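Campus & Community > Student Projects > Robotics

Robotics class moves to two-arm table tasks in final block
By Margit Szilágyi
October 29, 2022

Students in the applied robotics class at Skollstead have started the last block of their fall course, in which a two-armed humanoid has to complete short tabletop tasks that a person would normally do without thinking. The class has 20 students working in teams, and each team writes and tests its own control sequence on the same robot.

The course is taught by Grażyna Krajewska, who rewrote the assignment in August. Earlier groups worked with a single fixed arm and a set of foam blocks. The new version uses both arms, a plate and small food items, and a run is scored on where the item ends up, whether the plate has shifted and how often an operator had to step in.

"Blocks are forgiving," Krajewska said. "You can close the hand hard and the block stays a block. With a leaf, the grip force setting matters, and most of the teams had left it at the default."

Each team gets 7 attempts per session. Three tasks are on the list: place an item on the plate, pass an item from one hand to the other, and move the plate a set distance with both hands. The first is required. The other two carry extra credit, and the pass between hands is weighted highest.

Motion data is recorded by teleoperation. One student drives the arms while a second watches the joint readings and calls out limits. The recorded paths are then trimmed and replayed at reduced speed before a team is allowed to run its own code. Andor Katona, a second-year student, said his team spent more time on trimming than on anything else.

"The operator hesitates, and the hesitation is in the data," Katona said. "If you leave it in, the arm hesitates in the same place on every replay."
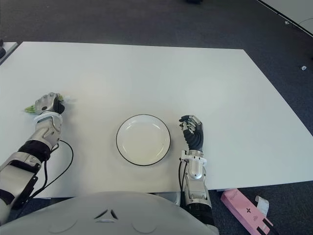
Wrist alignment has been the other recurring fault. Both hands are controlled from the same base frame, but the offset between hand and forearm has to be entered separately for each side, and a small error there grows over the length of a reach. Bence Juhász, the lab assistant, has added a calibration step at the start of each session - the arms go to four marked positions and the difference is logged. Teams that skip it lose an attempt.

The replay software, Tonder, was written by a previous group and is maintained by the students. A new release with separate speed limits for the left and right arm is being tested by two of the teams and will go to the rest of the class once the emergency stop behavior has been checked again.

Final runs are scheduled for the end of the term. Logs and source code will be posted on the course page after grading.

Comments (4)

kpap
Is the grip force set per finger or per hand? We had the same trouble with the default value two years ago. - Kálmán Pap

B. Juhász
Per hand for now. Per finger is in the test release.

virag_m
Would like to see the scoring sheet posted along with the logs.

oldlathe
Losing an attempt for skipping calibration seems fair to me. Do the teams see each other's offsets?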